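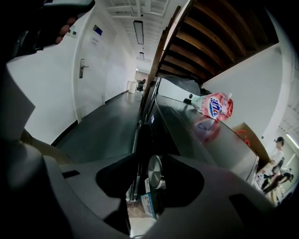
The hallway at work, where I now apparently exercise.

My employer signed us up for a wellness program in December. It's called Usosis, it's made by a company named Bedora, and it lives on your phone and gives you a number out of 100 every night before bed. I have been using it long enough to have an opinion, and my opinion is that I would like to see the math.

I asked for the math. I wrote to their support address and asked how the score is put together, and I got back a friendly paragraph saying it was based on "a holistic blend of movement, rest and consistency." I wrote again and asked how much of the blend was movement. The second reply was the first reply with a different name at the bottom.

So I started keeping notes. One evening I had walked to work and back, taken the stairs all day, and gone to bed at a decent hour. Score: 64. Later that week I had a head cold and stayed on the couch under a blanket, and I got a 71. I assume lying very still counted as rest. Maybe it does! I felt terrible, though, and I'd like to think a holistic blend would have picked up on that.

The steps are worse. I left my phone in my jacket while my wife drove us out to Brotuston to see her parents, on that stretch of county road they have been promising to repave since before we got married. I walked from the front door to the car at one end and from the car to the front door at the other. The app gave me 555 steps for the ride. Those got added to my "active journey," with a little burst of confetti.

Meanwhile, pushing a shopping cart gets me next to nothing, and neither does mowing, presumably for the same reason (your hands are on the handle and the phone just sort of glides along). My father-in-law mows two lots with a push mower and has never owned anything that told him his score. He asked to see mine and then went back to his sandwich.

I know what the reply to all this is, because Ehsan Arabzadeh has given it to me more than once over lunch. Ehsan is our runner. He says the number doesn't have to be right as long as it gets you moving, the same way a bathroom scale that reads heavy every time can still show you losing weight. I've thought about that one and I think it's half of a good argument. A scale that's always off by the same amount is fine. A scale that reads heavy on some mornings, light on others, and adds confetti when you drive over a pothole is a different appliance.

And does it get me moving? For the first couple of weeks, sure. The app suggests a seven-minute walk after you've been sitting too long, so I'd get up and do laps of the hallway. Down to the far end, turn, back again. You learn who takes phone calls with the door open. I can't say my health improved, but I did get less done, and I got asked if I was waiting for someone.

Then it wore off, which is what happened with the pedometer I got as a free gift from the bank years ago, and the wristband after that. I dug both of them out of the kitchen drawer last weekend. The pedometer still works, or at least it still adds one when you shake it.

What bothers me most is the discount. If your average stays high enough you get money off your share of the insurance premium. Not a fortune, but I noticed it, and I'm guessing people with less slack in the budget notice it more. Now a number that goes up when you ride in the back of a car is attached to somebody's paycheck. There was a slide about this at the kickoff meeting, with a graph of "engaged members" being healthier than the other kind. I asked if the healthy people might be the ones who were more likely to sign up in the first place. The presenter said that was a great question and moved on to the slide about hydration.

I'm not against walking. I walk to Godoy most mornings for a coffee and a roll, the long way past the school if the weather's decent, and I was doing it before anybody scored it. I like it. The roll, I should mention, doesn't count against me, as the app has no idea that it exists.

I've turned off the notifications and left the rest running for the discount, so I suppose they have me there. If you've got Usosis through your own job and have figured out what moves the number, leave a comment. Somebody in accounting swears it goes up if you open the app more often. I'm going to try that next month without changing anything else and see what I get.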